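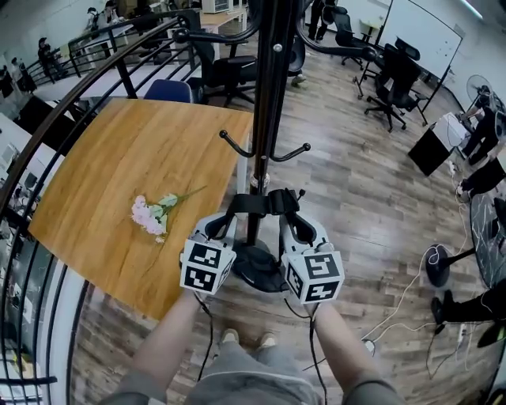 Ticket opened by me, Yvette, at the podcast desk. The trouble is with the clip player on our politics blog, which keeps dying halfway through last night's council debate round-up. I'm using Tendix for the video and Cuko for the comments, same as ever. Readers get 24 seconds of Councillor Sithole being asked about the bus cuts, then the sound carries on and the picture sticks. I'd like it sorted before the evening show, as I've got a wooden tabletop with a sprig of pale pink artificial flowers on it for company and I'd quite like to see my own sofa tonight!

Tried so far: cleared the cache, swapped browsers, logged out and back in. Same thing each time. The older clips play fine, even the long one where the host talks over his guest for most of the interview (that one still gets angry comments, bless them).

Update, 2 pm. Dineo Magagula on the web side asked me to upload the clip again at a smaller size. Did that. It now gets as far as the second question and then sticks – so better, but you still miss the bit where he loses his temper, and that's the only bit anyone wants.

Update, 4 pm. Naledi Sibiya spotted that the caption file is from a different clip altogether. It's the one for the radio phone-in, and it runs to 30 minutes. I must have picked the wrong one from the list when I was posting in a hurry. Took the captions off and the clip played right through on my laptop and on Anel's phone.

Still to do: Sipho Zwane is making a fresh caption file, and I've put a note under the post so people know it's coming. Two readers have already accused us of hiding what the councillor said. I've replied to both, politely.

Please leave this open until the captions are back up.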